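Stop Folding Your Towels

I want to make a case for something my mother would have sent me to my room over. I think most of us should stop folding most of our towels. I mean the everyday ones, the brown and gray microfiber things that live by the sink or under the stairs and get used on wet dogs, car windows, spilled juice, whatever. Those towels. Leave them alone!

I came to this slowly. For years I was a thirds person. You know the fold, long side in, long side over, then in half and in half again so the hem hides in the middle and the stack looks like something out of a hotel. I learned it at my first real job, in the back of a gym, where I folded towels from 6 in the morning until my hands smelled like dryer sheets all the way home on the bus. I got fast and I got proud of it, which was probably the trouble, and I carried the habit into every apartment I ever rented and then into this house, where there are kids and a dog and a laundry room about as wide as a canoe.

Then last October I was standing in that laundry room with a warm pile in front of me, refolding a towel I had folded that same morning. Somebody had pulled it out to wipe a bike seat, washed it (good for them) and there it was again. I had the thing half in thirds and I thought, who is this for? The bike seat didn't care. The dog has never once admired a crisp edge.

So I tied it in a knot and threw it in the basket.

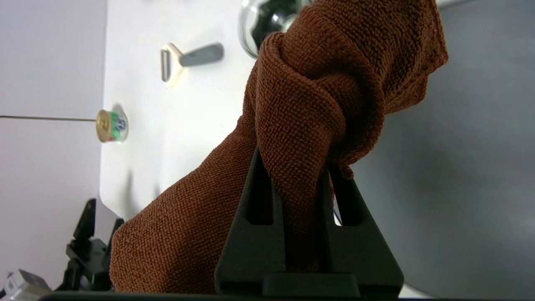

Brown microfiber, twisted and knotted. Good enough for me.

I know how that sounds. My friend Yasaman Nouri came over and looked into my basket the way you'd look into someone's fridge after they'd been away for the summer. She is a folder, a serious one, and she argues well. Her point is that folding is how you find out what you own. You handle each towel, you notice the loose thread, you see which one has gone stiff and ought to be cut up for rags. Bunch it all up and you never really look at any of it. I've thought about that a lot and I think she's partly right. I did miss a split hem for a good long while, and by the time I noticed, the split ran halfway down the side.

But I also think handling things that carefully is a cost, and we don't count it, mostly because the person paying is usually the same person every week. When I finally got curious and timed myself, the utility towels alone took me 42 minutes over one week. That's just the ugly ones! I could have been on the porch. I could have been doing the sheets, which honestly deserve the attention more, with those horrible elastic corners.

And there is something about the look of a folded stack that makes people behave strangely. My kids would walk past a neat pile of towels to grab paper ones off the roll, because they'd been told (by me, many times, loudly) not to mess up the pile. A basket of loose twists has no such power over anybody. They reach in and take one. We buy a lot fewer paper towels now, and I'd call that a win even if I'd gotten nothing else out of it.

Now, I do have rules. I'm not a wild animal. Bath towels still get folded, since they sit on an open shelf and I like looking at them. Anything damp gets hung flat over the rail first, because a damp towel in a knot turns sour in a hurry and you will be able to smell it from the stairs. And I keep two baskets, one for things that touch food surfaces and one for everything else, and if you mix them up in my house you will hear about it.

The knot itself is optional. I like it because it keeps one towel from dragging four others out with it, and because twisting a towel up and yanking it tight feels great after a long day. A loose roll works. So does simply dropping it in, which is what my neighbor Lorenz Eder does, and his garage is cleaner than my kitchen.

Yasaman still folds. The last time she stayed with us I came down in the morning and found two of my brown towels squared up on top of the dryer, corners matched, hems tucked away inside. They looked very nice. I used one on the dog before breakfast and put the other back in the basket in a knot.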